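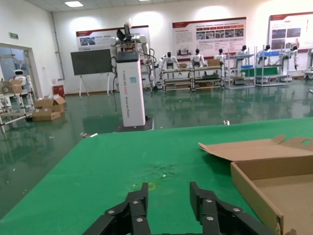 So I have been thinking about boxes. I know, I know. I promised the plum cake recipe this week, and it's coming, but I've spent so many evenings folding cardboard that it's all I have in my head right now.

If you read the last post you'll remember I bought 30 of the one-piece kind with the lid attached, the kind where the lid folds back and stays part of the box. I'd always used the four-flap ones from the grocery store (free! can't argue with free!) and I was pretty loyal to them. Then Ojārs Pärn lent me one of his fold-lid boxes to carry some jars home in, and I never gave it back. Sorry, Ojārs. You can have it when the jars are empty.

What I like is the lid. On a four-flap box there's always one flap that wants to be in your face while you're loading. You push it down, it comes back up, you push it down with your elbow, you drop a mug. With a fold-lid you throw the whole thing back in one go and it lies there on the table and leaves you alone. And there's a round hand hole in it, near one end, so you have something to hook a finger through when you want to pull it over again. I didn't think I cared about a hole. I care a lot about the hole!

The other thing I've changed my mind about is packing on the floor. I have always packed on the floor, sitting with my legs out like a toddler, and the next morning I walk like I'm ninety. A table is so much better, and a table with something on it is better still. Bare tops are slippery and the box creeps away from you every time you shove something into a corner. I want a cover on mine, and I want it green. I went looking for one on Sunday, and Butkienė (the shop by the bus station, with the bins of remnants out front) had a lovely dark one, but too short by the width of my hand. Back to looking. 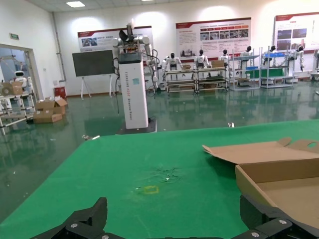
Lid folded back, box tipped open on the green table. Yellow tape rectangle to the left of it.

See how nicely that lid lies down? And please admire the scuffs. I'm very fond of a table top that has had some life. My mother kept a plastic sheet over her good table for my entire childhood and I still remember my arms sticking to it in July. I'd much rather have the marks. There's a whole patch of them there just beyond the tape, with little light specks all through, and it looks like a map of some islands.

The yellow rectangle has given me an idea, too. I have a bad habit of putting the scissors down and then burying them under whatever I'm wrapping. So I'm going to tape a small rectangle on my own table, and the scissors live in it, and that's the rule. Same for the marker. If they aren't in the rectangle they'd better be in my hand.

I'd also like a chalkboard on an easel, like the one standing across the room in both of those pictures. I keep my box list on the back of an envelope, and I've lost two envelopes so far. With a board I could write KITCHEN, BOOKS, WINTER in big letters and cross things off, and feel terribly important doing it. My hallway is too narrow for those splayed legs though. Maybe a little one on a hook.

As for the actual packing, I'm halfway, 15 filled and 15 to go. Books went first and I made the same mistake I make every time, which is filling a big box to the top with them and then not being able to lift it. Half books and half sweaters works. The sweaters go on top and fill up the gaps, and you don't need to buy anything to stuff in there. Glasses I roll in dish towels, one towel each, then stand them upright. I ran out of towels after the wine glasses and moved on to socks. The thick ones are great.

A couple of you asked about tape. I'm using the Hison paper stuff I found in the drawer, and I'm leaving most lids untaped until the last day, so I can get back in when I realize I've packed the can opener. I've already packed the can opener once. It was in WINTER.

Plum cake next week, as long as I can find the pan.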